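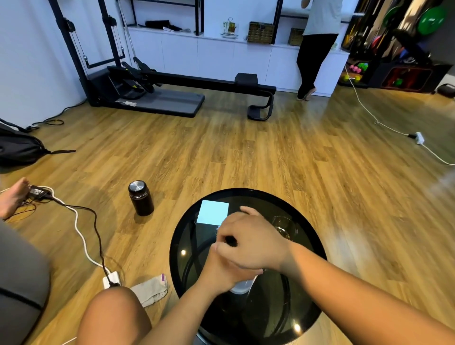 Inicio · Cuaderno · Taller · Archivo

2018-04-27. Barniz del Bekwood, segunda tanda

Lijadas las probetas con grano 85 y aplicada la primera mano de Plillard sin diluir. Dario Fiore prefiere rebajarla; dejo dos sin tocar para comparar.

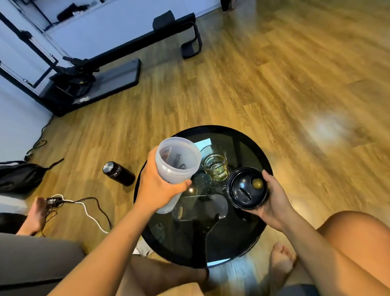
La probeta del canto sigue levantando fibra. Repetir con grano más fino antes de la segunda mano. Secado anotado: 31 horas hasta poder apilar, casi 1.000 gramos de barniz gastados entre pruebas y repasos.

Welington Honorato pide el presupuesto de Kelari para julio. Falta el precio del tapaporos.
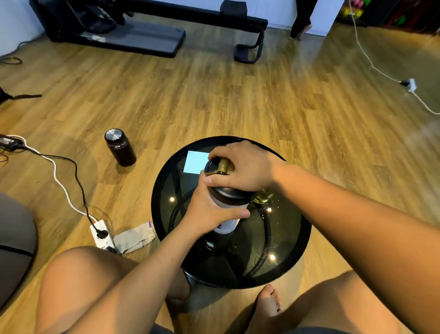 El tapaporos de Lim amarillea en el fresno, en el roble no se nota. Para el encargo grande, roble. Pendiente: limpiar brochas y etiquetar los botes abiertos.

Archivado en: Acabados, Madera
Lectura: 1 min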